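The radiator under the stairs

Jan 18, 2023

I have been meaning to write about our heating for ages, and now that the house is warm again I finally feel kind enough toward it to do so. The upstairs has always been lovely in winter. The downstairs hall, though, you could have hung a side of beef in there, and for four winters I simply wore a coat to answer the phone.

Dalibor Bednárik came out to look at it last July (yes, July, I was very proud of myself for planning ahead) and spent most of the morning going from room to room, feeling pipes and humming. His view was that the water was taking the easy route through the upstairs loop and hardly bothering with the hall. He wanted to balance the whole system, swap two stiff valves and bleed everything from the bottom up.

I had been half talked into a new Kendanell boiler by then, and I'd even kept the brochure on the fridge. Dalibor looked at the old Tredier, patted it and said he would give it a few more winters. So we did the valves – 85 dollars for the pair, plus his time – and I put the brochure in a drawer.

Odds and ends from the kitchen, with the quilted mat on the counter:
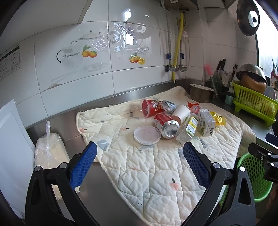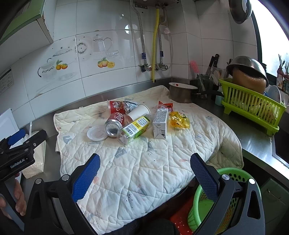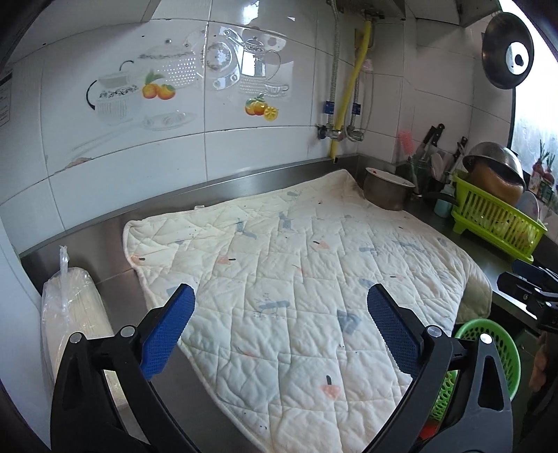 Anyway, the valves. The old ones were so stuck that one of them needed a good soak in oil before it would budge, and I made more coffee than any of us wanted. Balancing took longer than I'd imagined, a quarter turn here and a quarter turn there, then a wait of 10 minutes before he'd touch the next one. I'd have lost patience by the second bedroom!

The hall is now the nicest spot in the house, and the cat has moved in under the stairs for good. I still have to top up the pressure now and then, and Dalibor wants to see that little gauge again before spring, so I'm keeping a note of it on the back of the Kendanell brochure.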